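Two grippers, one arm and a very long lunch: our visit to Erkance

I had been looking forward to the Erkance open lab since January, and it was worth every minute of the train ride to Burnmont. They let visitors run the hardware, which hardly any lab does, and I got my hands on two grippers I had only ever read about.

Volker Teuber met us at the door and took us straight to the test benches. The first gripper was the Hegedűs, a two-finger parallel model with soft pads. The other was the Nusent, which has three fingers and closes much faster than I expected (I jumped, and so did the man next to me). Each visitor got 15 tries per gripper with the same box of objects: mugs, sponges, a bag of rice, a whisk. I managed 14 good lifts with the Hegedűs and was ridiculously proud of myself. The Nusent dropped the whisk on me over and over, but it took hold of the rice bag beautifully, and I never got that right with the pads.

After lunch we moved upstairs to the simulation room, and this was my favorite part of the day. Amirhossein Mirzaei runs the virtual kitchens there, with a Franka arm set up beside a marble counter, and he can swap the gripper model, the camera position or the controller between runs. 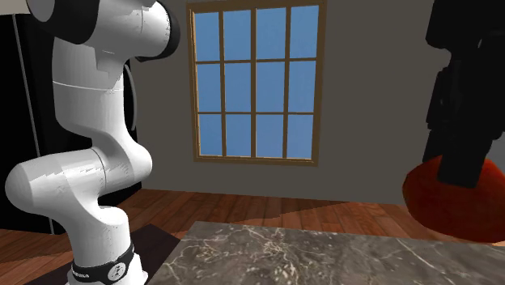

He had 400 runs from the night before waiting for us, 100 for each pairing of gripper and controller, and we went through the failures together. The stiffer controller looked great on mugs and terrible on anything that squashes. With the softer one the arm was slower to settle, but the sponge runs improved a lot – enough that I want to try the same change on our own setup at home.

We also got into a long and very happy argument over camera placement. Volker likes a wrist camera for everything. Amirhossein wants a second view from the side, and after watching a few grasps where the fingers hid the whole mug, I'm with him.

Bring a notebook if you go, and ask for the Nusent first while the line is short. The coffee is by the stairs on the second floor.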